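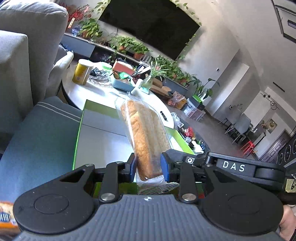 Game Systems I
Unit 6: Money and Pacing in Management Games
Revised 25th October

Required before class: play the opening two hours of Brenness on the normal setting and keep a record of your cash balance at the end of each game day. The lab copies are installed under the Harnon login.

1. Sources and sinks

A source is any rule that adds money to the player's account. A sink is any rule that takes money out. In Brenness, ferry fares and cargo contracts are sources; fuel, wages and dock repairs are sinks. Upgrades are also sinks, although players seldom feel them as losses.

When sources outgrow sinks, prices stop mattering and the player no longer has a decision to make. The test save used in lecture reaches a balance of 2,473 coins before the second dock opens, at which point every item in the early shop can be bought without planning.

2. Fixed and rising costs

Funerix uses a flat daily rent. Brenness raises wages each time a new route is added. Students should be able to state which of these slows a successful player more, and at what stage of play.

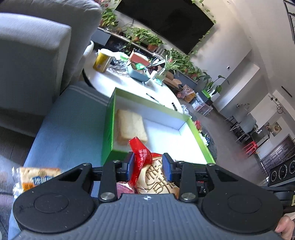

Aurel Anghel has objected that rising wages punish the player for doing what the tutorial asks, and that a flat rent with costlier late upgrades would give the same curve with less resentment. Answer this objection in your report, using figures from your own record.

3. Waiting as a cost

Time may be charged in place of money. A repair that takes some two game days removes a ferry from service and so removes its fares. See the Sung reading, section 2, on idle time and the fast-forward button.

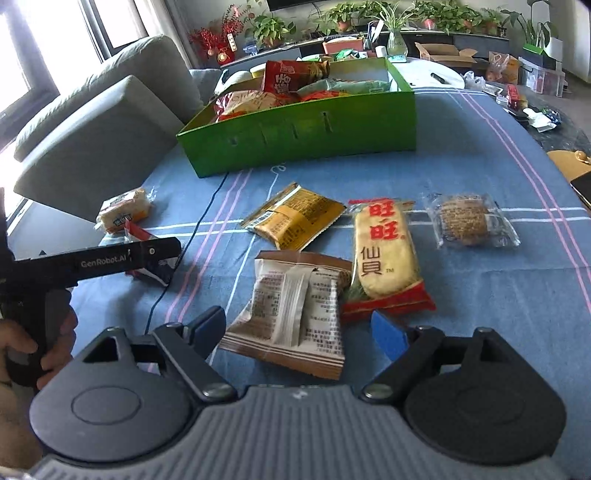
Wrapped snacks on a striped tablecloth.

4. Assignment

Draw a diagram of all sources and sinks in one management game other than Brenness. Propose one change to a sink and predict its effect on the first hour of play. Reports are due in the first week of November. Late work is subject to the course policy.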